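Introducción a la astronáutica - apuntes tema 6
Órbitas bajas y encuentro con estación
Prof. Botond Szekeres (versión corregida en noviembre, sustituye a la anterior)

Repaso rápido. Órbita circular: v = raíz(mu/r). Más alto = más lento. A 435 km sale un periodo de hora y media larga, hacedlo vosotros con r en km desde el CENTRO de la Tierra, no desde la superficie. Error de siempre en el examen.

Cambio de plano: carísimo. Por eso se lanza cuando el plano de la estación pasa por la base. Ventana casi instantánea.

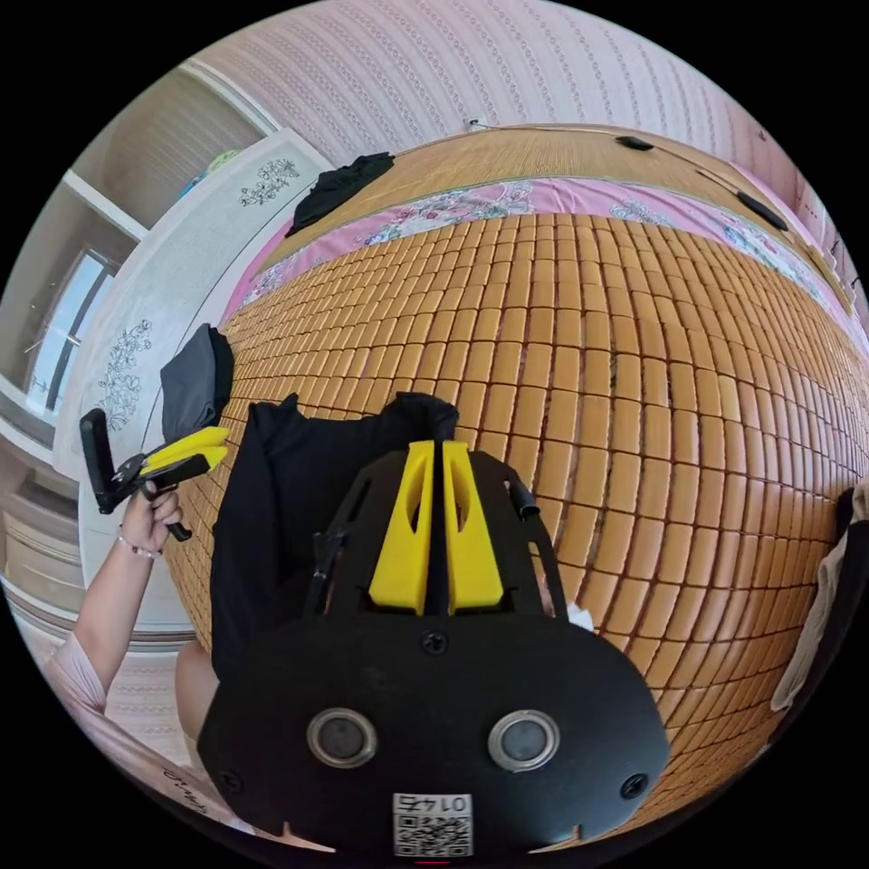
Faseo. El vehículo va por debajo, periodo menor, va recortando ángulo. Dos impulsos tipo Hohmann para subir. Si el ángulo inicial es grande, mas vueltas - no más combustible, ojo.

Ejercicio 2 (cápsula Tredow, hoja Somogyi): masa 1,397 t, objetivo a 435 km, sale 20 km por debajo. Calcular delta-v total y tiempo de transferencia. La masa no hace falta para el delta-v, está puesta para el apartado b (propelente). 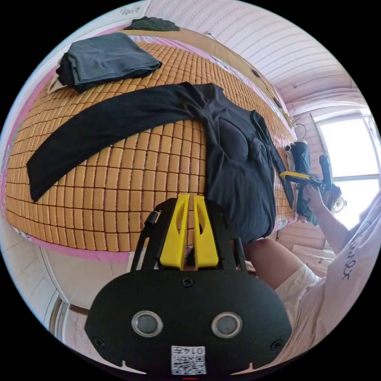 Aproximación final: ecuaciones de Clohessy-Wiltshire, solo válidas cerca. Frenar hacia atrás te baja y acabas adelantando al objetivo, contraintuitivo, repasar el dibujo de clase.

Pendiente: perturbación J2, arrastre. Lectura: Pomport, cap. 2. El Brollelitz es opcional, notacion distinta.

Entrega del ejercicio: 23/12/2022, en PDF.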